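Progress report to Requena, second period
Project: Plollero door-opening trials in simulation
Written by Freya Gosling, Buston office
Dec 15, 2018

Hi Iñaki,

You asked for the bad news first this time, so off we go. The door task is paused. The drawer and tray tasks are fine and I'll get to those, but the door is where most of my month went and I'd like you to hear the whole story from me before the review.

You'll remember that in September we had the simulated arm pulling the door open by its hook nearly every time, and I was a bit smug about it on the phone. Well! I sat down to go through 40 of those runs properly and found that in 20 of them the fingers never had hold of the hook at all. They'd sunk into the panel beside it, the physics engine had got itself in a knot, and the door was being flung open by the overlap. Our scoring only looked at the door angle, so every one of those went down as a success. On a real arm that same motion means driving the fingers hard into solid wood, and I don't need to tell you what that does to a wrist (or to whoever is standing next to it).

The cause was dull, as these things go. The collision shape for the panel had been swapped for a thinner one to speed things up, and it no longer lined up with the surface you see drawn. That was my change and I should have rerun the checks after it. I didn't, sorry.

I've put the old shape back, which makes things slower but we can live with it. A run now only counts if both fingers are touching the hook while the door moves, and it stops dead if the contact force goes over the limit. I've also asked the Zorum people to hold off loading any door policy onto their arm until we've retrained. They were very decent about it and nothing of ours had been tried on the hardware yet, thank goodness.

Retraining needs 2 more weeks of computer time, which fits in the current budget if we drop the second cabinet colour. I'd like your okay on that. The hook is such a small thing to aim for on a big plain door, and I'd sooner spend the hours on getting the approach right than on paint.

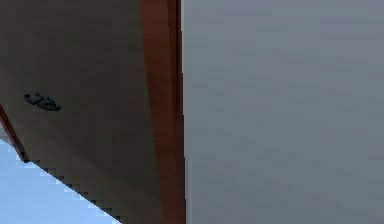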